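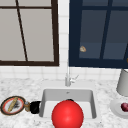 4 仿真厨房台面上的控制器与相机位置对比

4.1 实验目的

上一节的抓取实验都在空旷的平台上进行，物体之间留有足够的间隔，背景颜色单一。在这种条件下，Mahasneh控制器与作为基线的关节空间位置控制器差别很小，大部分失败来自夹爪闭合时物体的滑动，与控制器本身关系不大。本节把同样的两种控制器放到Flurkgate场景集的厨房台面上，考察台面杂物、水槽边沿和遮挡对抓取的影响，并比较两种相机位置。机械臂模型和夹爪模型与上一节相同，夹爪仍为Jirkine两指平行夹爪，指尖摩擦系数未作调整。

本节只讨论仿真结果。实物台架上的复现实验在Parnton实验室进行，见第5节。

4.2 场景与物体

Flurkgate场景集共有16个台面布局，均由水槽、台面、后挡板瓷砖和若干餐具、食物模型组成。各布局共用同一套碰撞模型，材质和颜色分别设置。图4为其中一个布局的渲染结果：台面为白灰相间的大理石纹理，中部嵌有白色矩形水槽，后方装有一个细长的水龙头；水槽左侧有一只放着长条面包的圆盘、一个带金属盖的小玻璃罐和一只黑色杯子，右侧有浅灰色的高筒形物体和一只白盘，盘中有一个深红色的圆形果蔬模型。红色球体位于画面下方中央，遮住了水槽前部的大部分区域。

该布局有两处对抓取不利。第一处是黑色杯子紧靠水槽左边沿，夹爪从右侧接近时必须越过水槽内侧，手指末端的高度需要在越过边沿后再下降。第二处是玻璃罐夹在圆盘与黑色杯子之间，两侧间隙有限，张开的夹爪容易先碰到盘沿。其余布局中也有类似的情况，但两处同时出现的不多。

待抓取物体从杯子、罐子和盘中食物三类中选取。圆盘和高筒形物体只作为障碍物，不作为抓取目标。长条面包采用刚体模型，没有考虑形变，因此它的抓取结果不宜与实物直接比较。

4.3 控制器设置

基线控制器先由逆运动学求出目标关节角，再按梯形速度曲线执行，执行过程中不根据接触力修正轨迹。Mahasneh控制器在末端空间中工作，沿接近方向采用较低的刚度，在与之垂直的两个方向上采用较高的刚度；检测到接触后，接近速度降为原来的一半，并允许末端沿接触面作小幅移动。

两种控制器的内环频率均为500 Hz，关节速度和加速度上限一致。目标位姿由同一个抓取规划模块给出，规划模块不知道当前使用的是哪一种控制器。我们最初曾为Mahasneh控制器单独调整过预抓取点的高度，后来发现这样做会把规划上的改进算到控制器名下，因此正式实验中取消了这一调整，两者使用相同的预抓取点。

夹爪闭合指令的触发条件也作了统一：末端位置误差低于阈值并保持稳定后，两种控制器才发出闭合指令。超过时间上限仍未满足条件的尝试记为超时，按失败处理，但在分析失败原因时单独列出。

4.4 相机位置

比较的两种相机位置如下。

固定相机：安装在台面前方，朝向后挡板，视野覆盖水槽及两侧台面。相机位置在一次尝试中保持不变。

腕部相机：安装在夹爪基座上，随末端移动。到达预抓取点后拍摄一帧深度图，用来修正目标位姿，之后不再更新。

两种相机使用相同的分辨率和深度噪声模型。图像传输延迟设为100 ms，与实物台架的设置一致。腕部相机只在机械臂停稳后取图，这一延迟对它的影响主要体现为总用时增加；固定相机在机械臂出发前已完成取图，延迟不影响后续运动。

光滑表面在渲染中会产生高光。图4中红色球体的左上部就有一块明亮的高光区域。深度图由仿真器直接给出，不受高光影响，但物体分割使用彩色图像，高光边缘有时会被分割成独立的小块。我们在分割后加入了面积过滤，过小的区域不进入位姿估计。窗框、瓷砖等背景部分根据台面边界裁去，也不参与估计。

4.5 实验过程

每次尝试开始时，场景恢复到布局文件中记录的初始状态，再对目标物体的平面位置和朝向施加小幅随机扰动。同一组扰动依次用于两种控制器和两种相机位置的四种组合，使各组合面对的初始状态相同。扰动后若物体之间出现穿插，则整组舍弃并重新采样。

抓取成功的判据为：夹爪闭合后将物体竖直提起，在指定高度保持到规定时间，其间物体不脱离夹爪。提起过程中碰倒其他物体的，抓取本身仍记为成功，同时记录一次附带碰撞。把两者分开记录，是考虑到不同应用对碰倒邻近物体的容忍程度不同。

全部布局和组合合计得到1898次有效尝试。仿真器在少数情况下出现数值发散，表现为物体突然获得很大的速度，这类尝试连同同组的其他尝试一并剔除，不计入上述数字。

4.6 结果

在杯子和罐子两类目标上，Mahasneh控制器的成功率高于基线控制器，差别主要来自靠近水槽边沿和间隙狭窄的目标。基线控制器在指尖碰到边沿后仍按原轨迹推进，常见的结果是杯子被推开或倾倒，夹爪随后在空处闭合。Mahasneh控制器在同样的接触之后多数能够沿边沿滑过并继续接近，但用时较长，超时也多于基线控制器。

对于盘中食物，两种控制器没有表现出稳定的差别。扁而长的面包模型抓取较为容易，圆形果蔬的失败多发生在夹爪闭合阶段，两指接触点不对称时物体会向一侧滚出。这一现象与接近方式关系不大，改变接近方向的刚度也没有明显改善。我们另外试过降低闭合速度，滚出的情况有所减少，但由于两种控制器受到的影响相近，该组数据没有并入对比。

相机位置的影响随遮挡程度而变化。目标完全可见时，固定相机与腕部相机的位姿误差相近，前者总用时更短。目标被前景物体部分遮挡时，固定相机只能得到物体的局部轮廓，对杯子一类轴对称物体，估计出的轴线位置会偏向可见的一侧。图4的水槽内有一个黑色小物体，从这一视角只能看到它露出红色球体上方的圆形顶部，仅凭这部分像素无法可靠地估计其高度和外形。这类水槽内的物体没有列为抓取目标，只用于检查位姿估计模块在严重遮挡下是否会给出置信度过高的结果。固定相机条件下，模块有时会把可见顶部当作完整物体处理；腕部相机从上方取图，出现这种情况较少。

腕部相机也带来新的问题。末端位于玻璃罐上方时，手指会进入视野下部，与罐子轮廓相连。我们用夹爪模型生成掩膜将手指去除，但掩膜边缘与实际渲染结果之间存在偏差，罐子靠近手指一侧的深度点因而减少。加宽掩膜可以消除残留的手指像素，代价是失去更多的罐体像素。正式实验采用较窄的掩膜，并对剩余的孤立点进行滤波。

附带碰撞方面，两种控制器的差别大于两种相机之间的差别。基线控制器的碰撞集中在接近阶段，被碰物体通常是目标旁边的盘子或杯子。Mahasneh控制器的碰撞有相当一部分发生在提起阶段，此时横向刚度较高，夹持偏心引起的物体摆动会碰到邻近物体。

4.7 参数敏感性

我们在图4所示布局上进一步改变了Mahasneh控制器的接近方向刚度和接触检测阈值。刚度过低时，末端在到达预抓取点后出现缓慢漂移，闭合指令的触发条件难以满足，超时明显增加。刚度提高到与横向相同时，该控制器的行为接近基线控制器，碰到水槽边沿后容易推动杯子。

接触检测阈值的影响不对称。阈值偏高时只是较晚减速，对成功率影响有限；阈值偏低时，机械臂加速阶段的惯性力会被误判为接触，末端在离目标较远处就开始减速。加入惯性补偿后误判减少，但补偿依赖于夹爪的质量参数，换用其他夹爪时需要重新标定。正文报告的结果均未使用惯性补偿。

仿真器的接触模型对上述参数也有影响。把台面与杯底之间的摩擦系数调低后，两种控制器推动杯子的情况都有所增加，基线控制器增加得更多。台面的大理石纹理只用于渲染，没有对应的表面粗糙度，所有布局的台面摩擦系数取同一数值。第5节的实物实验使用了两种不同的台面材料，摩擦条件的差异在该节中一并讨论。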